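In Praise of Cups That Don't Match

I gave away a boxed set of 18 drinking glasses last December and I have not missed a single one of them. They were perfectly good glasses. Clear, straight-sided, stackable, the kind a wedding registry produces on its own if you leave it alone for long enough. I bought them when I moved into the apartment on Stanley because I thought a grown person's cabinet ought to look like the cabinets in catalogs, and for years mine did. I never once looked forward to opening it.

What I have now is a shelf of glass in whatever colors turned up. Green, amber, a smoky pink one with a foot, two blues that fight with each other. It makes me happy every morning at half past six, before I've had a drop of coffee, and I'd like to talk you into one of your own.

The usual objection is that it looks messy, and I used to believe it. Then I spent a weekend at Saranya Kartha's place up in Grokeck, and her kitchen changed my mind in the time it took to get a drink of water. She has one long open shelf over the counter with no doors, and everything on it is glass, and I don't think any piece was bought with another in mind. At four in the afternoon the sun comes straight in over the sink and the whole wall goes off like a church. I stood there with the faucet running! She had to reach past me and turn it off.

It didn't look messy at all. It looked like somebody lived there and liked it.

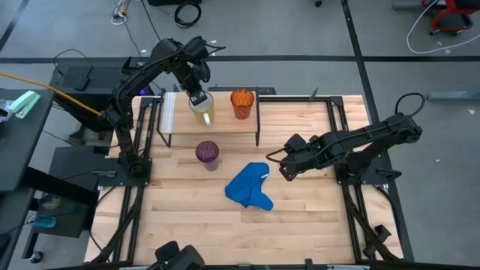 Color is the first thing people get nervous about, and it's the part I would worry about least. Glass is forgiving in a way that painted pottery isn't, because light gets into it and softens the quarrel. Put an orange ribbed cup up on a little wooden shelf, leave a purple one of much the same style down on the table below it, and they ought to be dreadful together, yet the ribs make them cousins and the pale wood keeps the peace. Even a bright blue cloth bunched up next to them doesn't spoil anything. Add a clear mug with the faintest bit of yellow in it and you have a calm spot for your eye to land between the loud ones. If you want a rule (I don't much, but people ask), let one thing repeat. Ribs, or height, or a thick rim. Then let the color run wild.

The second objection is money, and this one I really can't take seriously. The matching set is the expensive way to do it. My most extravagant piece is a heavy green tumbler from Ikmont, the secondhand place beside the old Kandasamy bakery, and I paid 25 dollars for it and felt wicked all the way home. Most of the others cost 2. You go in on a Tuesday when the new boxes have been put out, you pick up whatever catches the light, you run a fingertip around the rim for chips, and you leave. And when you break one you've broken one. You haven't ruined a set of anything. With my clear glasses every breakage left a gap, and I'd go hunting online for a replacement that had been discontinued, or made a quarter inch shorter.

I'll also say a word for what it does to company. Put out a row of identical glasses and people take the nearest one. Put out a row of odd ones and they choose! Grown adults hover. My brother-in-law, who claims to have no opinions about household goods, will walk the length of the table to get the amber one and has been known to arrive early for it. My niece has gone through every color by now and settled on pink. And at the end of the evening everyone knows whose drink is whose, so I've stopped owning those little rubber charms that live in a drawer and tangle.

There are some practical things. Ribbed glass holds on to soap, so it wants a proper rinse and a soft cloth, and I mean a cloth kept only for glass, because the one that wiped the stove will leave a film you can see from across the room. I wash the older colored pieces by hand in warm water. I don't stack them, either. Two ribbed tumblers of nearly the same size will lock together and you'll be standing there with ice in one and hot water around the other, muttering.

As for where to keep them, get them out from behind the door. A low riser on the counter will do if you can't put up a shelf. Mine is a plank on two bricks, and it gets the morning sun for an hour or so, and the amber throws a patch of light onto the bread box that moves along as I eat my toast.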